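両腕ロボットの作業台、うちの手入れメモ（ケーブル・テープ・指先まわり）

前回のはんだごての掃除の回に続いて、今回は両腕ロボットのセルの話です。堺の作業場でこの台を受け持つようになってから、手帳の端っこに書きためてきた小技がだいぶ増えてしまって、自分でも探せなくなってきたので、まとめておきます。大がかりな修理の話はほとんど出てきません。雑巾とテープと結束バンドの話ばっかりです（笑）

うちでは腕と手を全部ひっくるめて「Jalham」と呼んでいます。机のほうは「作業台」としか呼んでいないのに、腕だけ立派な名前がついているのがちょっとおかしい。

■まず台の上から

朝いちばんに触るのは腕の電源より先に天板です。固く絞った布で木目に沿って拭いて、そのあと乾いた布でもう一回。アルコールはテープの糊がゆるむので、うちではテープから離れたところだけにしています。端のほうにたまる細かいゴミは拭くと広がるだけなので、先に刷毛で手前に落として、掃除機で吸っておくと楽ですよ。

作業範囲はグレーのテープで四角く囲ってあります。このテープ、貼るときにぐいっと引っ張ってはいけません。伸ばして貼ると、一晩たったころに縮んで角が浮いてくるんです。ロールを寝かせて、指の腹で押さえながら少しずつ出していくのが結局いちばん早い。角は重ねて貼ってから、カッターで上の一枚だけ斜めに落とすときれいに合います。天板まで切らないように、刃は新しいものを軽く。私は最初の一回で見事に傷をつけました……。

試し運転に置くのは、ルービックキューブと青緑色の平たいもの、この組み合わせが好きです。かたい立体と薄っぺらいもので、手の開き方も指の下ろし方もまるで違うから、調子の悪いところが早く見つかります。キューブは揃えずに、ばらばらの色のまま置いておくのがうちの流儀。揃えたくなる気持ちはわかりますが、仕事が進まなくなるので！

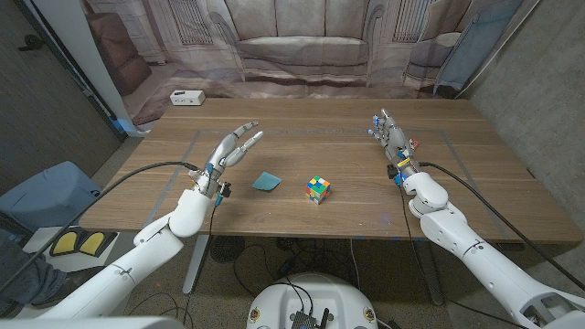
テープは、どのくらい傷んだら貼り替えればいいですか。

角が爪で引っかかるようになったら、その辺を一本まるごと貼り替えます。途中で継ぎ足すと、継ぎ目の段差に薄いものの端が引っかかりやすくなるので、短い補修はおすすめしません。剥がすときはドライヤーの弱い風で少し温めて、天板に寝かせるように低い角度でゆっくり引いてください。糊が残ったら、剥がしたテープの粘着面でぺたぺた叩くとかなり取れます。

■ケーブルは「余らせ方」で決まる

手首から出ている黒いケーブル、ここがいちばん手のかかるところです。短すぎると腕を伸ばしたときに突っ張るし、長すぎるとどこかに引っかかる。私のやり方はこうです。まず電源を落として、腕をいちばん遠くまで手で伸ばした姿勢にします（手で動かしてよい機種かどうかは、必ず説明書で確かめてくださいね）。その姿勢でケーブルがゆるい弧を描くところを探して、肘の手前でひとつ目の仮留め。次に腕をいちばん縮めて、たるみが天板に触れないか見る。触れるようなら仮留めの位置を少し肩側にずらす。これの繰り返しです。

仮留めには面ファスナーの帯を使います。最初から結束バンドで締めてしまうと、切るときにニッパーの先でケーブルの被覆をかじりがちなんです。私はやりました。しかも気づかずに使い続けて、手首をひねったときだけ指が黙りこむという、それはもう嫌らしい症状に半日つきあわされました。操作画面に出ていた番号が831で、今でもこの数字を見るとどきっとします。原因がわかってからは、手帳の831の横に「まず手首を疑え」と赤字で書いてあります。

それから、左右のケーブルは同じ日に見るのがおすすめ。片方だけ留め直すと、反対側とたるみ方が違ってきて、あとで異常なのか元からなのか区別がつかなくなります。コネクターのところは引っぱって確かめたくなりますが、ぐっとこらえて、指で横に軽く揺らすだけ。かちっと収まっているものはこれで動きません。

床のほうは、うん、まあ、偉そうなことは言えません。机の下の黒いケーブルは気を抜くとすぐ絡まります。せめて両端に同じ印をつけておくと、絡まっていても引き抜く線を間違えずにすみます。印は、白いマスキングテープに油性ペンで書いて、上から透明テープを一周。マスキングテープだけだと、夏場にふにゃっと剥がれて床に張りつきます。

足踏みペダルを使っているところは、ペダルの通り道にだけは線を這わせないこと。足の置き場と線の置き場が重なると、いつか必ず踏みます。マットを敷くなら、線はマットの下に隠すよりも外側を回したほうが、傷みに早く気づけます。

■動かす前の手の構え

朝の拭き掃除とケーブルが済んだら、両手を台の上まで出して、いったん止めて眺めます。このとき見るのは指の並び。左右それぞれ、開いた形で止めたときに、一本だけ変に曲がっている指がないかどうか。曲がっていたらすぐにソフトで直したくなるんですけど、先に関節のすきまを見てください。糸くずが噛んでいるだけ、ということが本当に多いんです。 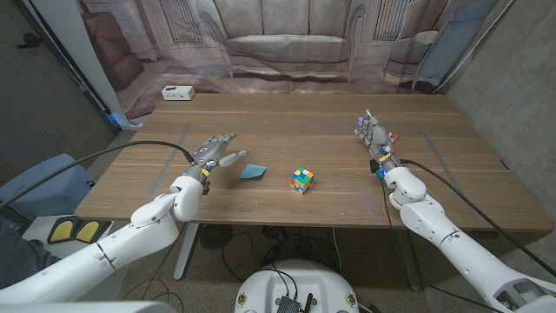
糸くずは先の丸いピンセットで、関節を伸ばした向きのまま抜きます。曲げた状態で引っぱると奥に入りこんでしまうし、細い配線まで一緒につまみかねません。エアダスターは便利そうに見えて、うちでは関節には使わない決まりにしています。ゴミが飛んでいくならいいのですが、奥へ行ってしまうと分解するしかなくなるので。やわらかい筆で、付け根から指先に向かって払うのがいちばん無難でした。

筆は画材屋さんの水彩用がちょうどいいです。化粧筆も試したんですが、毛が抜ける！　掃除しに行って毛を置いて帰ってくるという、何をしているのかわからないことになりました。

■白いカバーの拭き方

腕の白いカバーは手あかが目立ちますよね。中性洗剤をうんと薄めた水で布を湿らせて、継ぎ目と平行に拭くのがこつです。継ぎ目を横切るように拭くと、溝に汚れた水を押しこんでしまって、乾いたあとに黒い線がくっきり出てきます。もう出てしまった線は、綿棒より、爪楊枝の先に布を一枚巻いたもののほうがよく届きます。

台座の上の基板には、布を持ったままで近づかないこと。配線に布の端が引っかかると泣くに泣けません。ほこりが気になるときは電源を抜いて、体の静電気を逃がしてから、さっきの筆とは別に決めておいた筆で、さわるかさわらないかくらいに撫でるだけ。アンテナがある機種なら、向きを変えてしまっていないかも最後に見ておくと、あとで通信の調子に悩まずにすみます。

■指先のランプと締めつけ

指先の青いランプは、手の甲側からのぞきこむと見やすいです。部屋を少し暗くして、どれか消えていないか、ちらついていないかを見ます。明るさがそろわないときは、先っぽのキャップの汚れをまず疑うのがうちの順番。乾いたレンズ拭きで軽くくるっと一回、それで変わらなければ次に向きを変えて見直して、それでも気になるなら手帳に書いて何日か様子を見ます。その場で慌てて分解しても、ろくなことになりません（経験者は語る）。 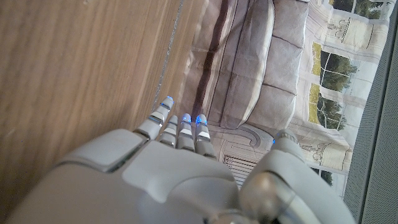
右手の指先の青いランプ。親指はほかの指より暗め。

親指の付け根の丸い関節は、ほかの指より大きいぶん、がたつきも手に伝わりやすいです。電源を切った状態で親指の根元をつまんで、前後にほんの少しだけ揺らしてみてください。こつっと当たる感じがあれば、取り付けのねじの緩みかもしれません。ねじは一本ずつ本締めせず、全部を軽く当ててから対角の順に締めていくと、カバーが斜めになりません。締める強さは説明書の数字どおりに。「手の感覚でこのくらい」は、私の場合はだいたい締めすぎでした。

■いつ何をするかの目安

うちの割り振りも書いておきます。使う頻度が違えば変わると思うので、そのつもりで見てください。

毎朝　天板の拭き掃除、テープの角、指の並び。慣れれば5分で終わります。
13日ごと　左右のケーブルの仮留めと印、関節の糸くず。半端な日数なのは、毎回おなじ曜日に当たると、忙しい曜日のときに飛ばしてしまうからです。
動作530回ごと　親指の付け根、手首のコネクター、取り付けねじ。回数はソフトの画面の数字をそのまま手帳に写しています。
7月になったら　床の丸いファンのほこり取り。電源を抜いて、格子は外側から掃除機で吸いながら筆で払います。羽根を水で濡らすのはやめておきましょう。

手帳はうちでは「Plilham帳」と呼んでいて、表紙がもうぼろぼろです。画面で記録するほうが賢いのはわかっているんですけど、手袋を片方だけ外して鉛筆でちょっと書く、あの気軽さがどうしても捨てられなくて。鉛筆は芯の粉が落ちるので、書くのは必ず台から一歩下がったところで。これも手帳の最初のページに書いてあります。

追記　9月28日（火）
テープの角の処理について、丸く切ったほうが浮きにくいのでは、というお便りをいただきました。さっそく台の右手前だけ丸く落として試しているところです。面ファスナーの帯の幅についても聞かれたのですが、私が使っているのは手芸店の切り売りを半分の幅に切ったもので、特別な品ではありません。切った端がほつれてきたら、その帯は床のケーブル用に格下げして使っています。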